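FOR IMMEDIATE RELEASE

Gendetti releases version 4 of Mollah, motion planning software for two-armed robots and the boxes that defeat them

ILLTHORPE, January — Gendetti today released version 4 of Mollah, its planning and perception software for pairs of robot arms working on the same object. The update is aimed at cardboard, a material that has humbled more robotics budgets than any other and costs next to nothing.

Earlier versions of Mollah treated a box as a rigid block with six sides and a cooperative attitude. Version 4 drops both assumptions. The software now keeps a running estimate of how a panel is bending, and replans both arms when the estimate changes, with a typical replan taking 375 milliseconds on the standard controller.

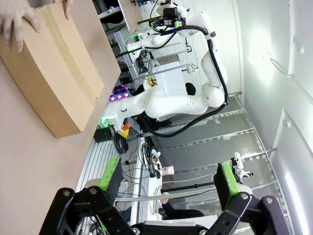 Customers in the early access program have been generous with their opinions. One tester at Waltotton wrote that the old planner "would rather stop dead than admit a box had moved," and that the new one at least argues with it for a while first. The same tester would like the log messages to be shorter. Gendetti is looking into it.

The development team ran 2,562 trials on used cartons before release, on the theory that new ones are too well behaved to teach anybody anything. Each trial was replayed in simulation with the bend estimate switched off, and the difference between the two runs is now a standard report in the software. It makes for humbling reading and can be exported as a spreadsheet.
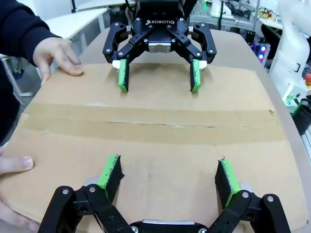

Contact planning received most of the work. Mollah 4 lets an engineer mark which parts of a surface are safe to press and which are only along for the ride, and both arms respect the same map. Packing tape gets its own category. A wide strip across the middle of a flattened box, with small tears along its edges and a seam showing faintly along its center, looks to a depth camera like very little and to a color camera like several things at once, so the planner weighs the two before it commits a fingertip. People's hands are treated as places to stay away from, a setting that cannot be turned off — the request has been made.

Also new in this release are a timeline view for both arms, a dry-run mode, and an undo button that covers the last 100 edits to a plan. It does not cover the box.

Mollah 4 is available now to current license holders at no charge. New licenses and trial copies can be requested through the Gendetti sales office in Illthorpe.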